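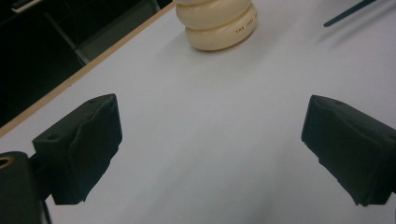

Can a Machine Clear the Table Yet?

By Griet Peeters
July

Every summer readers write in asking whether it is time to stop buying dishcloths and wait for the robot. The short answer is no. The longer answer depends on the chore, and some can be handed over sooner than others. These tips are for people who already own a machine or two, or who run a small shop and are thinking about one.

Floors

Floors are the one job I would hand over today. A robot vacuum does well on hard floors and short rugs if you pick up first. Charging cords, socks and the fringe on a rug will stop it. Tape fringe under or roll the rug up on cleaning day. Empty the bin after every run, and cut the hair off the brush with a seam ripper once a week.

Run it while you are out of the room. Mine takes 58 minutes to do the downstairs, and it goes quicker with the dining chairs up on the table.

Clearing and wiping a table

Picking one thing up off a bare white tabletop is within reach of a two-fingered gripper. A stack of soft-looking rings, widest at the bottom, is a fair thing to practice on. The fingers have to come in level, on both sides, and close just enough. Grab high and you may get only the top ring. Push from one side and the whole stack can slide or tip.

A real table after supper is much harder. Glasses stand close together, forks lie flat, and there is gravy. Akinyi Lukumay, who repairs packing machines in Drorville, told me flat things are what she gets called about most. A fork lying on a smooth surface gives the fingers nothing to get under. Her fix at work is a thin rubber mat, and it helps people with stiff hands too. Put one under your cutlery tray or your screw sorting tray.

Wiping is still yours. Use a damp cloth folded in four, work from the far edge toward you, and turn to a clean side when it starts to streak. On a matte white top, skip scouring powder. It leaves shiny patches that won't come out.

Laundry

Washing and drying were automated long ago. Folding was not. A towel is a different shape every time it is picked up, and fitted sheets are worse. Until that changes, take things out of the dryer while warm and fold on the bed. Bath towels in thirds lengthwise, then in half twice.

In the shop

Small shops do better than kitchens here. The same part comes to the same place all day. Ward Verbeke has an arm loading blanks at De Smet, 856 on a good Thursday, and he still sweeps the bench himself. His advice:

- Mark where the tray goes with tape and never move the tape.
- Keep the bench a plain color that contrasts with the part.
- Wipe finger pads at the start of each shift. Dust makes them slip.
- Check that cables near the gripper have slack at full reach.
- Keep hands out until the arm has stopped and is locked off.

What to do for now

Buy for the chore you have today. If a seller promises a machine that will do dishes, ask to see it pick up a wet glass, then a spoon. Set your own rooms up so less has to be lifted: hooks by the door, one bin per kind of toy, shelves you can reach without moving something else. I did the hall cupboard this way in an afternoon, with 8 hooks and a label for each.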